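Waxing a Wooden Tabletop by Hand
Posted in February by the Druvdale workshop desk

This page covers a thin paste wax coat on an indoor table that already has a cured oil or varnish finish. Bare wood needs sealing first. Materials: paste wax, 398 grit paper, soft white cotton, a dry brush.
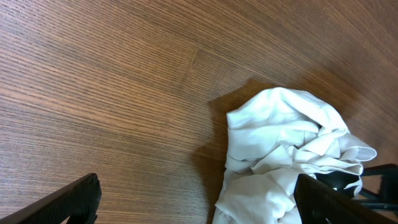
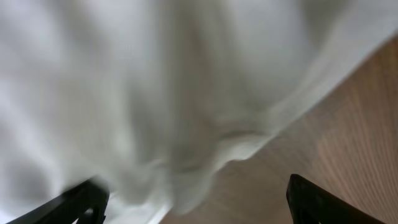
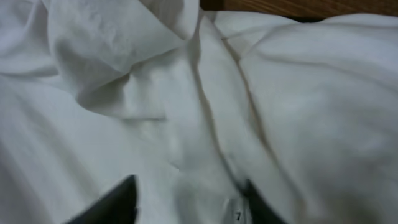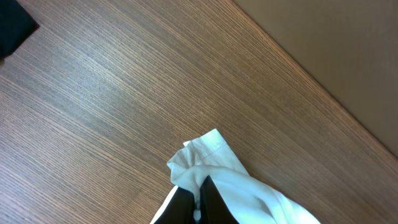
Wood grain and white cloth. First: cloth at lower right. Last: tabletop along its straight edge.

1. Remove dust with the brush, then wipe with a barely damp cloth. Let the top dry for 30 minutes.

2. Scuff any raised spots lightly, always along the grain. Stop when the surface feels even. Wipe again.

3. Fold a square of cotton into a pad and put a walnut-sized lump of wax in the center. Squeeze until wax comes through the weave.

4. Work in strips 11 inches wide. Use straight strokes with the grain and overlap each strip slightly. Thick wax stays soft and collects dust.

5. Wait until the coat turns hazy. Bisht hard wax needs longer than Plukeo soft wax; check the tin.

6. Buff with a clean cloth, turning it often. Edges hold extra wax and need a second pass.

7. Apply up to 3 coats, leaving one night between them.

Lay used cloths flat outdoors to dry before discarding. Solvent-soaked cotton left in a pile can catch fire.

Last updated: February
Contact | © Perell Home Guides | Back to top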